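We use cookies to remember your preferences. By continuing to read, you accept this. Manage settings

Brerkellow Review | Features

The Drawer Under the Phone

By Katsuhiko Arai

12/09/2021

314 shares | 2 comments

My mother's house in Poltton has not had a working landline in years, but it still has a drawer under the phone. The phone is gone too. There is a pale square on the wall, a small shelf where the directory used to sit, and below it a drawer that opens only if you lift and pull at the same time, like getting a cat out of a carrier.

I went up in May to help her clear the place out. She had given us 15 days, after which a young couple from Bickerstaff would arrive with a crib and opinions about the kitchen. We did the attic in an afternoon. The garage took two days, mostly spent arguing over paint. The drawer took the better part of a week, and we did not finish it.

Every house has one of these. Some families call it the junk drawer, which is unfair to junk. Junk has usually been judged and found wanting. What lives in the drawer is still awaiting trial. The key might fit something. The fuse might be good. The takeout menu is from a place that closed, but the number was easy to remember, and who knows, maybe they'll reopen.

My mother's drawer held 30 keys. I know the figure because she made me lay them out on the counter so we could try each one in every lock in the house, including the bathroom door, which locks with a hook. Three of them fit the front door. One opened a suitcase that was already open. The rest she put back in the drawer, on the grounds that we now knew what they didn't do.

There were also 78 stamps in a denomination that no longer mails anything by itself. She has worked out how many you would need for a birthday card, and the answer covers most of the envelope and leaves the address to take its chances. I suggested throwing them out. She looked at me as if I'd suggested throwing out the birthday.

I should say that I am not a tidy person watching an untidy one. My own drawer, back in Sener, contains a bicycle light with no bicycle, four hex keys from bookshelves I no longer own, and a note in my handwriting that says "ask about Thursday's thing." I have moved it through three apartments. I still don't know what the thing was, and I'm not ready to find out it doesn't matter.

People who write books about getting organized tend to be brisk about all this. Tip it out, sort it, buy some little trays. I bought the little trays once. Within a month the drawer had absorbed them, and now they are among the things in it that I can't quite get rid of — they were $30, for one thing.

On the last evening my mother emptied what was left into a shoebox and wrote DRAWER on the lid in marker. It went in the front seat of the car, with the belt on. At the new apartment the kitchen has five drawers, all of them smooth and quiet on their runners. She tested each one and picked the one nearest the door.

The next morning I went looking for a pen, and it was already sticking.

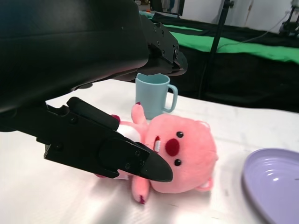 Ikechukwu Shehu: My father's drawer had the warranty for every appliance we ever owned and none of the appliances. We split the keys between the three of us after he moved. Mine are in a drawer. Tell your mother to hang on to the stamps.

Recent in Features
The Last Good Umbrella
A Short History of My Neighbor's Hedge
Waiting Rooms, Ranked
What We Ate at the Bickerstaff Fair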